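사무실 카펫에 밴 커피 냄새, 방법이 있을까요
Rahel Danzer

회색 타일 카펫에 라떼를 쏟은 지 39일째입니다. 얼룩은 무늬에 섞여 안 보이는데 냄새는 성실하게 출근합니다. 베이킹소다는 두 번 뿌렸고, 이제 커피 쿠키 냄새가 납니다. 타일을 뜯어야 하나요? 건물은 트리스톨름 별관이고 창문은 열리지 않습니다.

Barry Cheetham

문제는 커피가 아니라 우유입니다. 효소 세제(저는 Anby 씁니다)를 미지근한 물에 풀어 적시고 12시간 두었다가 흰 수건으로 눌러 빼세요. 문지르면 우유가 더 깊은 곳에서 새 삶을 시작합니다. 타일 뒷면까지 스몄으면 그 장만 들어내서 말리면 됩니다. 접착제가 점착식이면 칼도 필요 없어요. 저는 한 장 갈면서 2,250원 썼습니다. 점심값보다 쌉니다.

모서리부터 들어 올리시고, 다시 깔 때 뒷면 화살표 방향을 꼭 맞추세요. 틀리면 평생 그 한 장만 보입니다.

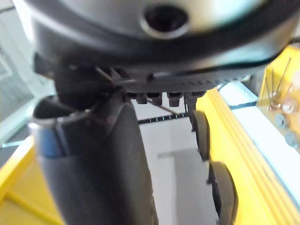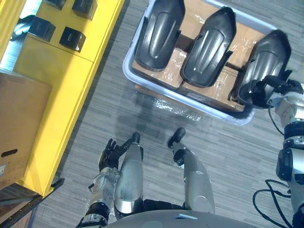
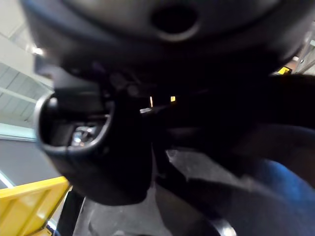
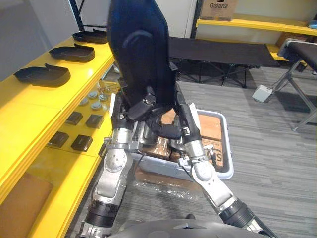 마지막 수정: 2월 · 수정 이력 보기

살라자르세입자

전 그냥 자리를 옮겼습니다. 효과 좋아요.

Rahel Danzer

한 장 들어냈더니 뒷면에 화살표가 없네요. 일단 일요일까지 말려 보고, 안 되면 위의 분 방법으로 가겠습니다.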